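Drendham Residences: Facilities Support
Ticket 318: Intermittent loss of heating and thermostat display, Altatwood Wing
Status: Resolved, monitoring
Priority: 2
Category: Heating and controls

Summary of report

The resident reported that the wall thermostat in a single room on the upper floor of the Altatwood Wing was going blank at irregular intervals. When the display returned, the set point had reverted to the factory value and the weekly schedule had been lost. The baseboard heater did not operate while the display was blank. Adjoining rooms were reported as normal.

Equipment

Thermostat: Nurance line-voltage programmable, wall mounted
Heater: electric baseboard, single circuit
Supply: sub-panel in the Altatwood service closet, breaker 31
Controls contractor: Malhotra Electrical

Initial response

The help desk asked the resident to confirm that the heating breaker had not been switched off and that the thermostat was not in vacation mode. Both were confirmed. The resident was provided with a portable heater from stores and was reminded that portable units must be plugged directly into a wall receptacle and must not be left operating in an unoccupied room.

First site visit

The technician attended with the resident's consent. The display was blank on arrival. Cycling the breaker restored the display for a short period, after which it failed again without any change to the set point. Supply voltage at the sub-panel was within tolerance. The thermostat was exchanged for a unit of the same model from stores, and the original was tagged and retained for bench testing.

The replacement unit operated normally for the remainder of the visit. The ticket was moved to Pending Confirmation.

Ticket reopened

The resident advised that the replacement thermostat had gone blank overnight and had again lost its schedule. As two units had now shown the same fault in the same location, the thermostat was no longer considered the likely cause. The ticket was escalated to Malhotra Electrical with a request to examine the branch wiring and the heater itself.

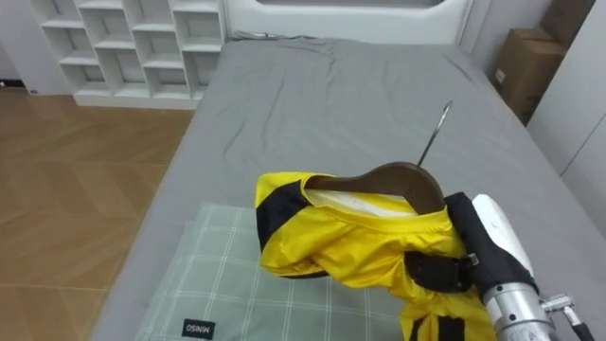 Electric baseboard heaters at Drendham require clear space in front and above, and the contractor cannot begin work until that space has been provided. Residents receiving a second visit are asked to move bedding, curtains and stored items away from the heater beforehand. A fitted sheet that drapes over the side of the mattress, as the gray one does on this bed, may remain in place provided it does not touch the heater cover. Clothing must not be hung over a heater or thermostat at any time. Large furniture should be left where it stands, and facilities staff will move it if access is required.

Second site visit

The contractor isolated the circuit, verified absence of voltage and removed the heater end cover. One conductor in the junction compartment was found to be loose under its connector, with slight discolouration of the insulation. This thermostat model draws its operating power through the heater load, and an open connection at the heater will therefore cause the display to fail even when supply at the panel is normal.

Work carried out:
Damaged conductor cut back to sound copper and re-terminated
Connector replaced
Remaining terminations on the circuit checked and tightened
Heater cleaned internally and cover refitted
Thermostat clock and schedule re-entered

The heater was then run at full output for over 200 minutes. The display remained lit throughout.

Bench test of original thermostat

No fault found. The unit has been returned to stores.

Follow-up actions

1. Inspect heater terminations in the 4 other rooms served by the same sub-panel. Open.
2. Amend the help desk script so that a blank display on this model prompts a check of the heater connection before the thermostat is exchanged. Complete.
3. Collect portable heater from resident. Complete.
4. Include upper-floor baseboard terminations in the May maintenance shutdown. Scheduled.

Resident confirmation received 6 Feb 2020. The ticket will close automatically at the end of the monitoring period unless the fault recurs. Residents wishing to report a recurrence should reply to the original notification and quote the ticket number.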